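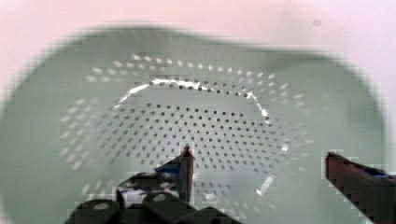
Skillside is looking for a part-time cooking class assistant at our teaching kitchen in Ternska, starting in August. The job is 18 hours a week, spread over three afternoons and one evening. You will set up the stations before class, wash and prep produce, and help students who fall behind. Our beginner course starts with the simplest equipment, a plastic colander like the green one and a decent knife, and you should be comfortable showing an adult who has never cooked how to use both. You do not need a culinary degree.

Skillside runs evening and weekend courses for adults. Cooking is our largest subject, followed by sewing and bookkeeping. Last year we had 1,884 enrollments across all courses, and 700 of those were in the kitchen. Most students are learning to cook for themselves for the first time. Some are recently widowed or divorced, some are newly arrived in the area, and a fair number were signed up by their kids.

**What you will do**

- Open the kitchen an hour before each class and lay out ingredients from the recipe sheet
- Wash, drain and portion vegetables, beans and rice
- Assist the instructor during class and step in at the stove when asked
- Check the walk-in cooler temperature and write it in the log
- Run the dishwasher, wipe down stations, take out trash and compost
- Place the weekly produce order with our supplier in Lau (training given)

**What we need from you**

At least one year of work in a kitchen of any kind. School cafeterias, care homes, food trucks and church kitchens all count. You must be able to lift 40 pounds and stay on your feet for a four-hour shift. A current food handler card is required by your first day; if yours has expired, we pay for the renewal. You should speak clear everyday English. A second language is useful, particularly on the Lirnia evenings.

The Lirnia evenings are a separate program for people over 65, held every other week at the Lirnia community hall. The assistant drives the van there with the equipment, so a valid driver's license is needed. The van is an automatic.

**Pay and hours**

The pay is $19.50 an hour, paid every two weeks. Driving time to Lirnia is paid at the same rate. You get paid sick leave from the first day and a $600 course credit each year, which can be used by you or anyone in your household. Staff eat what the class cooks. The kitchen is closed for two weeks in December and those weeks are unpaid.

**How to apply**

Send a resume and a short note, one page at most, to Puspita Siregar, kitchen coordinator. Tell us where you have cooked and which afternoons you cannot work. Paper applications can be left at the front desk in Ternska during office hours. The closing date is 26th May.

We will invite a small group for a paid two-hour trial shift during a regular beginner class. Wear closed shoes and tie back long hair. Aprons and knives are provided. References are checked after the trial, and everyone who comes in for a shift will get a call with our decision.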